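November. Notes from the open day at the Orellana lab in Hamport, written up the same evening from the pad.

Arrived 9:40, signed in, given a sticker and a floor plan. The plan was for the wrong floor. The coffee was on the correct one.

The morning session was a talk by Nermina Milošević on how the tabletop group collects its training data. She kept to 16 slides and finished early. The main figures, as copied: 831 recorded runs of the pick-and-place task so far, target of 4,000 by the end of spring. A run is one object moved from the table to a container or back. Runs in which the object is dropped and recovered are kept and tagged. Runs in which a person reaches in are thrown out. I asked what share is thrown out and she said she would rather give me the number after the next cleanup, which I took to mean it is high.

She spent some time on resets. The arm does the moving, but a person puts everything back between runs, and the reset takes longer than the run. I have the same ratio at home on the sorting rig, so this was a small comfort. Their current fix is to make the reverse motion a task too: table to box, then box to table. Each pass sets up the next. The drawback is that errors pile up. An object that lands against a wall of the box is a harder pick on the way back, and after enough passes everything has drifted into the corners. They scatter the objects by hand when it gets bad. No written rule for "bad." I would want one.

Second talk was from a visitor from Molmont on conveyor timing. Mostly sales. Left at the break.

11:15, bench demonstrations. Five of us per bench, which is two too many when everybody wants to look down into the same container. The arm bench was the one I had come for.

Setup points worth keeping:

Arm is a small multi-joint type on a tabletop, gripper at the end. The camera rides close to the wrist, so the view moves with the hand. Advantage: the target is large in the image at the moment of closing. Disadvantage: once the gripper goes down into a box, the walls block most of the view and the lighting changes within a few inches of travel. I asked whether they retune exposure for this. They lock it for the brighter case and accept a dark image inside the box. Locked exposure is at least repeatable. I have been using automatic and should stop.

Cable to the camera is the weak part of the design, in my opinion. It has to be long enough for full reach, which means there is slack at every other position, and slack ends up on the work surface. Mine snags on the third joint. Their operator said they lose a run to the cable now and then and have tried clips, which moved the strain to the connector. A coiled lead was suggested by a man from Londeston. The operator thought the spring force would pull on the wrist. Neither had measured it. Could be settled in ten minutes with a kitchen scale.

Objects: cubes for the bulk of the work, since the geometry is known and any face will do. Then the awkward items. Matches were the interesting case. A single match is thin enough that a small error in height means the fingers close above it, and pressing down to make up for that loads the arm against the floor of the box. Orientation also matters, where with a cube it hardly does. The matchbox is easier than the match but can be crushed if the grip force is set for the cubes. They use one force setting for everything at present. I would have split it by object class from the start, though I admit this requires knowing the class before the grip, and their whole argument is that the policy should work that out for itself.

Dark containers were a separate question. A black interior gives good contrast against colored cubes and poor contrast against the gripper, which is also black. Somebody asked why they don't put tape on the fingers. The operator wrote this down.

Each visitor was allowed one try with the manual controller. My attempt: one cube, two approaches, contact on the second, lifted, released early. I put it down to lag between hand and arm. The woman after me managed it first time with the same lag.

12:30, lunch. Sandwiches. Spoke to Nermina Milošević for a few minutes in line. Asked how she decides when a batch is good enough to train on. Answer: they hold back 172 runs that never go into training, and compare against those each time. The held-back set was picked early, before the matches were added, so it says nothing about thin objects. She knows this and intends to build a second set. I suggested holding back by session instead of by run, so that lighting and table layout differ between the two sets. She said they had argued about it and the other side had won.

Afternoon was a tour of the machine shop, which I have seen before. The new bandsaw is where the old one was. Skipped the closing remarks and caught the 3:50 back.

To do, from today:

Lock exposure on the wrist camera. Set it with the lamp on.
Reroute cable above the third joint, leave enough for full extension, check at both limits.
Try the reverse task. Log where each object ends up so the drift can be plotted.
Write down a scatter rule before starting, even a crude one.
Order matches. Cut the heads off.
Lower grip force and find the point where a cube slips, then go up a little from there.
Email Nermina about the thrown-out runs once the cleanup is done.

Overall a useful day. The morning talk and forty minutes at the bench justified the train fare. Next one is in spring and I will go if the second held-back set exists by then. 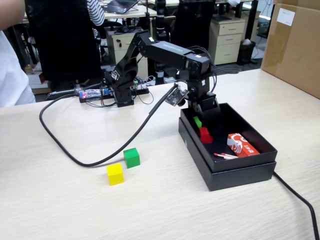
Why is a thin object harder for a gripper to pick up than a cube?

The height error it can tolerate is much smaller. Fingers that stop slightly too high will still close on the sides of a cube, but they pass over a match completely. A thin object also has to be lined up with the fingers, and there is little room to go lower before the fingertips press on the surface underneath.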